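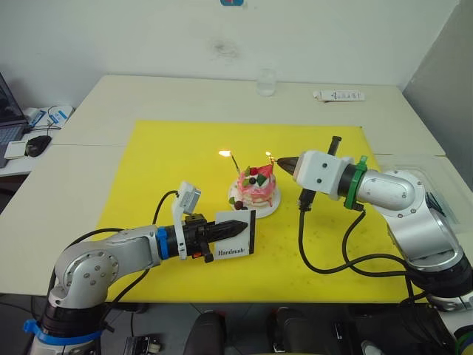 2 min read

Friday. Mercy Mutiso's birthday tea, so I was up early to get the table sorted before work. The yellow board went down first, as the white table shows every mark, and then the little cake on its plate.

I had meant to bake. I got as far as buying the flour and 800 grams of strawberries, then remembered the oven door at Nundard won't shut and gave up on the idea. Yusri Nugroho picked up a small pink one from Kapoor on his way back from the dentist. It has berries on top and green leaf bits, and a card that says "Handmade", which is true, though not by either of us. The strawberries are now in the freezer in 3 bags.

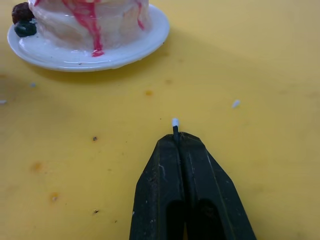
Candles were the next thing. I was sure we had a full packet in the drawer from last December. There was string, a dead torch and a lot of takeaway menus, and no packet. I went down to Irenen at 12 and they only sold them in large boxes. Paid for the box. It will do us for years.

Wiped the board once and should have done it again. Rang Mum while the kettle was on. Her knee is better and she has been as far as the post office.

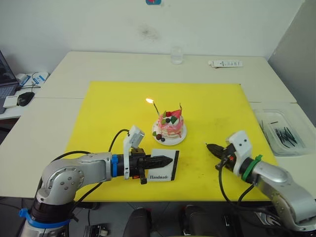
Reading time: 2 minutes

Mercy came at 5, straight off the bus, with her coat soaked through. We hung it over the bath. She had guessed about the cake but was pleased with it anyway, and wanted to know if the card came with it. Yusri told her he had written it himself. She didn't believe him for a second.

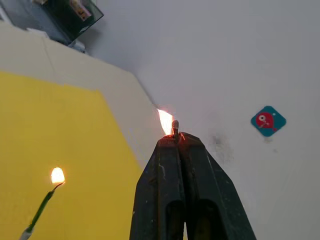
We never own a lighter when we need one. Yusri thinks there is one in the car and I think it was left at Nostater in the summer. It doesn't matter much with a small cake, and a thin green stick with a round little flame on the end looks nice enough against all that yellow, however it gets lit. I must still buy a lighter. Also washing-up liquid, bin bags and a stamp for the council letter.

Mercy went home on the late bus with the spare umbrella. Bed at 11.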